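Cell budget notebook, second bench
Nov 8, 2025
Written up by Amancay Ibarra. Corrections in the margin please, Vasco, not on sticky notes.

Big day for the shopping list! We finally sat down and went through what we want to buy for the new pick cell, and for the first time it looks like something we can afford. Chidubem had the old sheet open, the one from October with two arms on it, and we struck out the second arm before the coffee was poured. I thought I would be sad about it. I'm not, the single-arm version is a much nicer project and we get to spend real money on the gripper and the cameras.

Where things stand:

Arm. Still the Ustuvia. Zdislava has the quote and it holds until the end of the quarter. Lead time is 19 weeks, which is long, so this is the item that sets the calendar for everything else. We want the purchase order in first even if the rest of the list is still moving.

Gripper. Two candidates, both parallel jaw. Bendon makes the one with the longer fingers, Hedinon the one with the wider stroke. I went in favoring Bendon and came out undecided. More on that further down.

Wrist camera. Undecided, and this is where most of the afternoon went. The question is how much field of view we need to pay for. The cheap option has a narrow lens and the expensive one is wide, and the difference in price would buy us a spare set of fingers and then some.

So we did the sensible thing and looked at it in simulation before buying anything. Aminu put a generic two-finger gripper into the model with a camera behind it, no table, no walls, dark background, just so we could argue about how much of the picture the hardware takes up. I can't overstate how useful this was. We have been waving our hands in the air about camera mounts for weeks (literally, Vasco holds his two hands up like fingers and squints between them) and now there is something to point at.

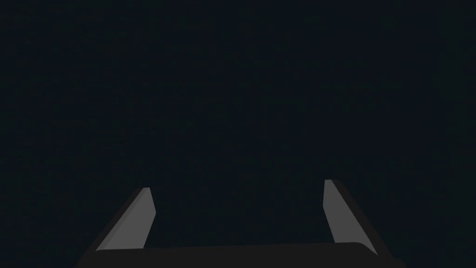
Wrist view, jaws open, nothing in the gap. Hardware stays in the lower band.

What I like: the fingers only come up into the bottom part of the view and everything over them is free. I had been budgeting for a mount that pushes the camera farther out to get clear of the jaws, and going by this I think we can drop it. It was a custom part, so machining and a drawing and a round of fixing the drawing. Gone, I hope. I've put a line through it in pencil.

What I'm less sure about: the right fingertip sits a little higher in the view than the left one. Aminu wants to check the camera pose in the model before anyone reads anything into it. If we want an even view on the real thing we should ask both vendors how the camera bracket locates on the flange, and whether there are dowel pins or only screws. Added to the vendor questions.

Zdislava's point, and a good one: a plain dark background flatters every camera. She wants the same view with the bench and bins modeled before we commit to the narrow lens. Agreed. Aminu says he can reuse the bench from the Ojo job, so that costs us an evening and no money.

Then we got onto side coverage, meaning what the camera can pick up when a part is off to one side of the jaws. That is the whole case for the wide lens.

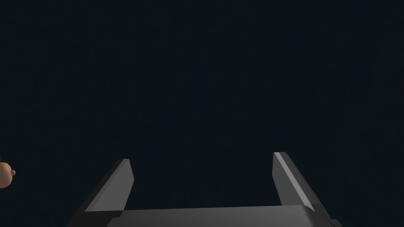
Rounded tan-orange thing just showing at far left, level with the left fingertip. Jaws open.

Vasco got very excited about this view and I did too. There is only a sliver of the object in there, with a small bump on the side toward the gripper, and I could not tell you what it is from that. Which is the argument in a nutshell! If a part sits that far over, do we need the wrist camera to know what it is, or is it enough to know something is there and let the overhead camera do the naming? Vasco says the second. Chidubem says a wide lens now is cheaper than a second camera later. I think they are both right and it depends on the bins.

We agreed to price it both ways:
Option A, narrow wrist camera plus one fixed overhead.
Option B, wide wrist camera alone, with overhead mounting holes drilled in the cell anyway.

Back to the gripper. Looking at the open jaws for an hour changed my mind a bit. The longer Bendon fingers would reach farther up into the picture, and I would like to see how far before we choose. Hedinon lists 309 for the replacement fingertips as a set, and Bendon hasn't answered on theirs. Someone should phone them, email has gone nowhere. (Vasco: I'll do it.)

Smaller stuff, so it doesn't get lost:
Frame for the cell, 48 inch width, reuse the old uprights.
Cable chain, get the size that opens along its length. We regretted the closed kind last time.
Air line is in the budget in case we go pneumatic later. Leave it in.
Training: 4 seats on the Ustuvia course. I'd like Aminu on the first one.
Spare flange plate. Cheap. Buy it.

To do before the next sit-down:
Aminu: bench and bins into the model, check camera pose, then rerun both finger lengths.
Zdislava: ask Ustuvia if the order can go in with the gripper line left open.
Vasco: call Bendon about fingertips and bracket location.
Chidubem: options A and B as two columns on one page, same currency this time.
Me: take the custom mount out of the sheet properly once Aminu has confirmed the pose, and find out who signs for the course fees.

Added later, same day. Zdislava heard back already, Ustuvia will take the arm order with the gripper line open. Great! Drafting the PO tonight.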